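Folding a Numbered Jersey for Flat Storage
Written by Anju Jaiswal. Last revised January 8, 2018.
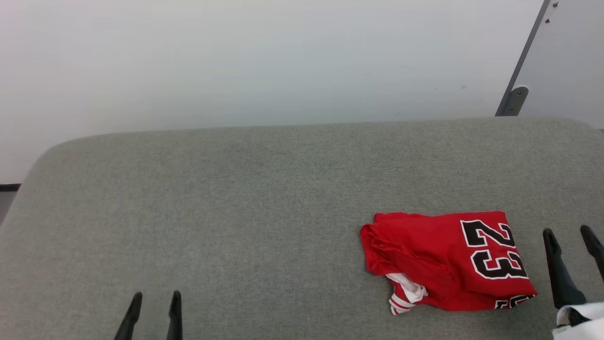 Red jersey folded to a bundle with the 23 on the outside. The left end is still bunched and needs a second pass.

This page covers the fold used for team jerseys stored flat in drawers or shallow bins. It applies to sleeveless and short-sleeved tops with a printed number. Long-sleeved tops need one extra step, given near the end. Heavy hooded garments are not covered.

What you need

A flat surface at least 80 cm deep. A cloth or felt-type covering is better than bare wood or glass. Synthetic jersey fabric slides on a hard top and the layers drift while you work.
A folding board, optional. The Landico board we use at the Govham gym is 60 cm long. Stiff cardboard cut to your drawer width does the same job.
A lint roller.

Before folding

Check that the jersey is completely dry, including the collar and the hem. Run the lint roller over the table, then over the front and back of the garment. Grit caught between layers will mark a printed number when the stack is pressed.

Press the numerals lightly with a fingertip. If they feel tacky, hang the jersey overnight and check again. Tacky print bonds to whatever it touches. If it is still tacky the next day, lay a sheet of plain baking paper over the number and store that jersey on top of the stack.

Folding

1. Lay the jersey face down if the number you want to show is on the front, face up if it is on the back. The number to be shown is against the table at this stage.

2. Pull the hem and the shoulders in opposite directions until the side seams are straight. Do not stretch the fabric. Smooth from the center outward with the flat of the hand.

3. Find the outer edge of the numerals on each side. The side folds must fall outside this line. On adult sizes leave two fingers of plain cloth between the print and the fold.

4. Fold the right side in toward the center line. Lay the sleeve back on itself so it does not pass the new edge.

5. Repeat on the left. Both edges should now be parallel. If the strip is wider at the hem than at the shoulders, open the left side and redo it.

6. Fold the hem up to just below the numerals. Smooth out the trapped air.

7. Fold the collar end down over the hem. Both folds stay clear of the print.

8. Turn the bundle over. The number is now on the outside.

Correcting a loose end

The most frequent fault is an end that gathers into a soft roll while the numbered part lies smooth. It comes from slack left inside at step 6. A diagonal crease running from the bunched end across the middle is a sign of the same thing.

Pressing on the outside will not remove it. Hold the smooth end down with one hand, open the loose end by one layer only, and draw the inner layer out until the hollow closes. Lay the outer layer back and smooth toward the open edge. If the crease remains, return to step 2.

A pointed corner where there should be a square one means the side folds were not parallel. Redo steps 4 and 5.

Long sleeves

After step 4, fold the sleeve down so it runs parallel to the side edge, then double it back at the elbow. Keep the cuff away from the area behind the number. A cuff seam under the print leaves a ridge.

Stacking

Stack no more than 12 jerseys in one pile, or 6 if the numbers are thick vinyl. Alternate the direction of the folded edge so the pile stays level. All numbers face up. For upright storage in a bin, give each bundle one more fold across the plain area behind the number and stand it with the folded edge at the top.

Refold anything that has been stored since April or longer, placing the creases slightly to one side of the old ones.

Notes

Phúc Nghiêm tested the upright method in the Drametti drawers and found that they are too shallow for adult sizes. Use flat stacks there.

Tissue between bundles is optional for screen print. Use it for vinyl.

Corrections to step 3 came from Uyên Nghiêm. The earlier version put the side folds too close to the print on youth sizes.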